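Greiferbacken, Beläge und ein Zwischenstand aus der AG

Seit dem letzten Eintrag ist die Auswertung der Demonstrationen fertig. Die Robotik-AG hat für das Projekt Lornari bisher 231 Durchgänge mit dem handgeführten Greifer aufgenommen, alle an Haushaltsgegenständen auf einem normalen Tisch. Davon sind 19 unbrauchbar, meist wegen eines Aussetzers in der Zeitmarke. Der Rest liegt auf dem Schulserver und ist nach Aufgabe sortiert.

Aufgabenstellung

Für den Wettbewerb in Irton muss ein Greifer Behälter und Flaschen unterschiedlicher Größe aufnehmen, versetzen und wieder abstellen. Die Objekte werden erst am Wettbewerbstag bekannt gegeben. Glatte Kunststoffwände sind dabei der ungünstigste Fall: wenig Reibung, gerundete Kanten, und bei dünnwandigen Behältern gibt die Fläche unter Druck nach. Wir greifen deshalb bevorzugt nahe an einer Ecke, wo die Wand steifer ist.

Software

Die Auswertung läuft mit Ocampo, einem kleinen Skriptpaket, das im letzten Schuljahr in der AG entstanden ist. Es liest die Fingeröffnung mit 50 Hz aus und markiert die Stellen, an denen sich der Abstand der Backen ändert. Seit Mai schreibt Ocampo außerdem pro Durchgang eine Zeile in eine gemeinsame Tabelle. Der Import war vorher Handarbeit und fehleranfällig — zweimal wurden Spalten vertauscht, ohne dass es beim Plotten auffiel.

Backen und Beläge

Die Backen sind flache Quader mit dunklem Belag auf der Greiffläche. Der Verschleiß ist deutlich: Kanten abgestoßen, Beläge an den Rändern ausgefranst, an der linken Backe hängen Fasern nach unten. Für die nächste Serie wird neu beklebt. Wichtig ist, die alten Klebereste vorher vollständig zu entfernen, sonst liegt der neue Belag nicht plan auf. Die Schraubverbindungen werden bei der Gelegenheit nachgezogen. 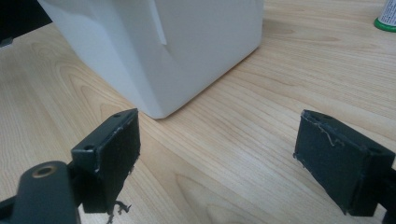 Nächste Schritte

Zwei Belagmaterialien von Ustach sind bestellt, beide selbstklebend, in unterschiedlicher Härte. Verglichen wird an denselben Objekten und mit derselben Startposition. Die Rohdaten der alten Beläge bleiben als Referenz erhalten, im Ordner 3038. Wer in der AG mitmisst, trägt bitte die Belagvariante in die Kommentarspalte ein — Ocampo übernimmt sie dann automatisch in den Plot.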